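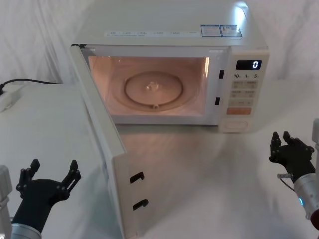 Issue 43 | Page 12

Print this article | E-mail this article

Teaching by hand

Lorna Aitken has spent most of the past year opening a microwave. She has also shut it, turned its plate, and put things in and taken them out, all through a pair of robot arms that copy what her own arms are doing. She works for Skulness, a small firm on the edge of Nulstead which gathers examples for other people's learning systems. I met her there one morning in October with Chak-lun Chiu, who plans the recordings.

The firm has three rooms above a tile shop. Each has a table, a plain cloth hung behind it and two arms with black hands. In the middle room the job that week was kitchen appliances.

"People expect it to be programming," Aitken said. "I don't write any code. I do the task, I do it again, and somebody moves the microwave a bit and I do it again."

One go at a task is called an episode. For the microwave door an episode lasts under a minute. It begins with both hands open and clear of the oven and finishes the same way. In between, one hand presses the door release, the other brings the door round, and both go back to where they started. The client for this set, a company called Sukon, asked for 300 good ones. Chiu's team recorded 334.

"You always record over," he said. "Some will be thrown out. A cable drops out, or the operator sneezes, or the time stamps on the two hands don't agree. We don't try to repair those."

I asked what makes an episode good. Chiu said the client decides, and that he argues with clients about it more than about anything else. Sukon wanted the door left wide open at the end, with no part of either hand touching it. A previous client had been happy with a door that was merely ajar. He thinks the wider opening is more useful, as the next step is nearly always to put something in.

"If it's half open you can't get a bowl past it," he said. "So you've taught it to do half of something."

They also disagreed over mistakes. Aitken often misses the release button on the first press, then shifts her hand and presses again. Sukon at first wanted those episodes removed. Chiu asked to keep them, with a label, and in the end 63 were delivered as a separate group.

"A person misses and has another go," he said. "If all the examples are perfect, the system has never seen what to do after a miss. It presses next to the button and stands there."

Aitken was less sure. She said that some of her second tries were tidy and some were a mess, and that she would not want anyone learning from the messy ones. "I know which are which. I'm not certain the label does."

She came to the work from a sewing room, where she altered wedding dresses, and she thinks that helped. The controls are a pair of gloves and a frame for each arm. There is little sense of touch. She judges how hard she is pushing by watching what moves — if the whole oven slides back, it was too hard. New operators take two or three weeks before their episodes are kept, and a few never settle to it.

"Your own hand does so much without asking you," she said. "With these I have to decide where the thumb goes. By four o'clock I'm deciding where my thumb goes when I make tea."

Operators work for 40 minutes and then stop for 20. Chiu brought in the rule after looking through old recordings and finding that movements became jerky late in a long session. A system trained on them would have picked up the tiredness along with the task. He would like shorter sessions still, but the firm charges by the episode and the sums are tight.

Between episodes, things are changed. The oven is turned a few degrees or pushed nearer one arm. The lamps are raised or dimmed. Chiu keeps a sheet for this, so that the changes are spread out evenly and do not follow the operator's mood. White appliances on a pale table are difficult, he said, and glare on the top of an oven can wash out a corner completely. He leaves some glare in. Kitchens have windows.

The cloth is a different matter. Some buyers want it, to keep the background simple, and others say that a system taught in front of a cloth will be lost in a real house. Chiu agrees with the second lot. The firm's next set, called Kırmızıgül after the street where its first client had an office, will be recorded in rented flats, with whatever the tenants left on the worktops. It will cost more and he has not yet found a buyer for all of it.

I asked them both whether they had seen the finished thing work, a robot opening a microwave on its own after learning from these recordings. Chiu had been sent a video by Sukon of an early test. The arm opened the door at the fourth attempt.

Aitken had watched it too. "It came in from low down and a bit to the side, the way I do," she said. "I've a bad shoulder, so I come in low. I'd never told anybody that."

She had eleven episodes left to do before lunch, and went back to put her gloves on.

2 comments | 17 shares

Last updated: October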